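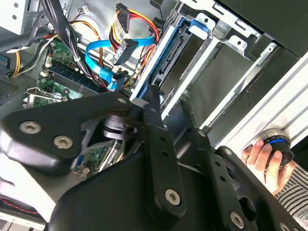
Gripper arm knocks SATA cables when reaching into a PC case

Tuấn Hồ
Hi all! I'm building an arm in our shared workshop that can unplug and replug drives in old desktop towers, and it's the most fun I've had in years. Getting into the case works great now. The trouble is the cables - the linkages on my gripper have open holes and bolt heads that stick out, and the data cable catches on them when the arm backs out. I'm using a Thygesen controller with the speed set to 20 percent. Is there a trick to this, or do I need a slimmer gripper?

Hooman Bakhtiari
Love this project! Keep your gripper. Put smooth tape over the holes on the outer links, then swap the bolts for low-profile ones if you have the clearance. The bigger win is the way out: save the path you used going in and play it backward, with the fingers held at the same width. Mine snagged every Monday night until I did that. I'd also cut the force limit and have the arm stop and back up 20 mm when it feels a tug.

Clondonance706
Velcro ties. Tie the power cables up out of the way first, 100 of them cost next to nothing. Also unplug it from the wall!!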